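Raed Qudah
Sorting out the hook-up wire this month. Short thread on spools, mainly for Tae-yang Won, who asked why his always tangle.

The stock is 300 m of thin single-core, bought in February. Large spools get one colour each. Offcuts under 5 m go on small spools or in a tray.

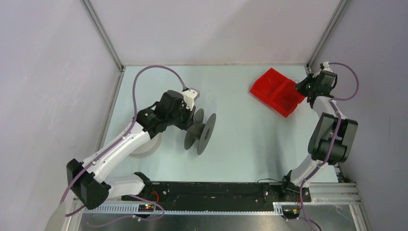 Grey spool and the divided red tray.

Two compartments is enough. One for offcuts worth keeping, one for scrap. A third only collects things you can't decide about.

Spool dimensions matter more than people expect. A narrow hub gives the wire a tight set, and it springs off as soon as tension goes. I now use nothing under 15 mm for the hub. 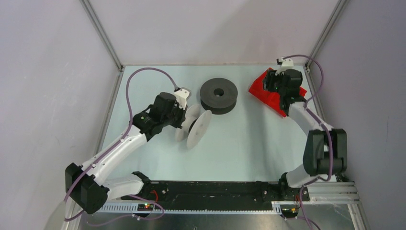 Flanges should stand at least 5 mm proud of the full winding. Fill to the rim and the outer turns drop over the side, usually in a drawer, usually at night.

Ok-hee Lim suggests a notch in the flange to hold the free end. Agreed -- tape leaves residue and a knot wastes wire. 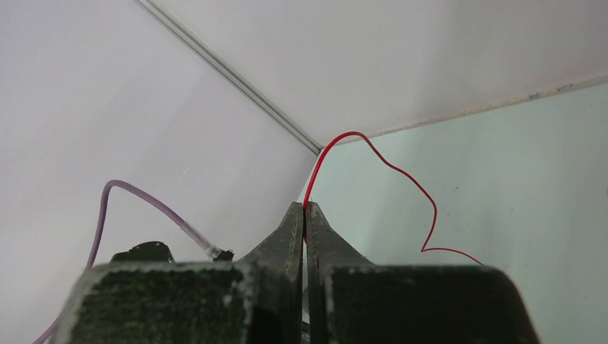 Thin wire kinks if you pull a loop tight. Open the loop by hand first, then draw the slack through. A kink that has been straightened is still a weak point, so cut it out if the run is going anywhere near a hinge.

Loose coils: find the free end before lifting anything. Over 200 turns in, you will not want to start again.
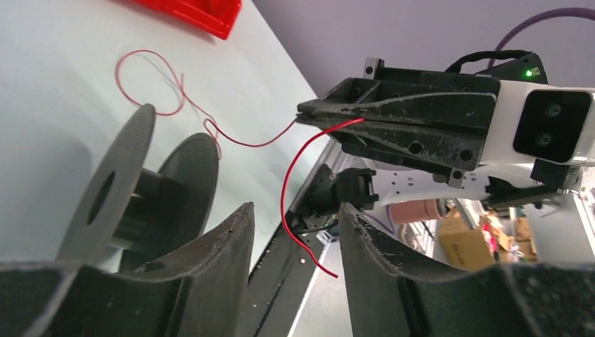
Raed Qudah
Red is the last colour to do. After that, labels: gauge, length, colour, on the flange and not the hub -- the hub gets covered.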